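**Re-waxing canvas bags: bar wax or liquid?**

**plullier_91** – 2020-10-18
I want to proof a few canvas bags before the wet season in Claltville. I've read two methods: rub in a bar and melt it with a hair dryer, or brush on a liquid blend. Which one holds up at the seams?

**gosling**
Bar. Liquid soaks the panels evenly but runs away from any raised stitching. Work the bar along each seam first, then do the flats. My last coat went on in May and still beads.

**M. Ansah**
Disagree. Mawuli here, I reproof tents and covers. A bar leaves a ridge against piping that cracks when it flexes. Liquid, two thin coats, a day between them. Keep it off zipper tape – wax collects grit and the slider wears. On a bag of this type I would mask the zipper and leave the piping for last.

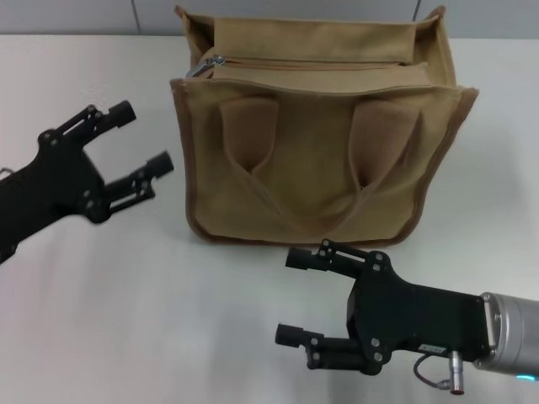
*Tan canvas tote, zipper below the rim, darker brown piping.*

**gosling**
Ridges come from too much bar and too little heat. A second pass with the dryer levels it.

**lisau**
Check the fabric before any of this. If it has a factory fluorocarbon finish, neither product will bond. Put a drop of water on an inside seam allowance. If it beads, wash the finish down first or leave the bag alone. Also, pale cloth darkens a shade or two and doesn't come back.

**M. Ansah**
Agreed on the water test. I'd add a patch test on the base for color.

**plullier_91**
Water soaks straight in, so no finish. I'll try liquid on one and bar on another. I'll wipe down the work surface between the two. 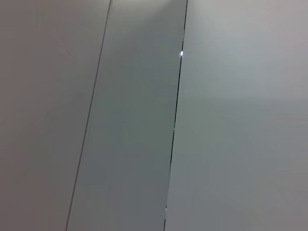

How long should a waxed bag cure before it's packed?
Leave it hanging for five days at room temperature, longer if the cloth still feels tacky.

**gosling**
Five is generous. I pack after two.

**lisau**
Two is fine for bar. Liquid has solvent to lose, so I'd stay with five.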